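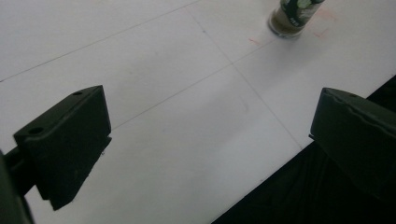 A white tabletop marked with thin gray lines

Orthostatic hypotension is a drop in blood pressure that happens when a person stands up after sitting or lying down. It is also called postural hypotension. Doctors usually define it as a fall of at least 20 points in the upper (systolic) reading or 10 points in the lower (diastolic) reading within three minutes of standing.

Causes
Standing sends a good deal of blood down into the legs and belly. In a healthy body the response is wonderfully quick – sensors in the neck and chest notice the change, the heart speeds up, and the blood vessels tighten. Dehydration, blood loss, long bed rest, diabetes, Parkinson's disease and many common medicines can all get in the way of this reflex.

Symptoms
Lightheadedness, blurred vision, weakness and fainting are typical. Some people feel an ache across the neck and shoulders, known as coat hanger pain. Others notice nothing at all.

Studies
A survey at the Dularholm clinic by Ebise Lemma and Milagros Dimaculangan followed 210 older adults for 12 weeks, with readings taken lying down and then standing. It remains a delightfully clear account of how much the readings shift between morning and evening.

Treatment
Care starts with the cause. A change of medicine, more fluids, compression stockings and rising in stages often help.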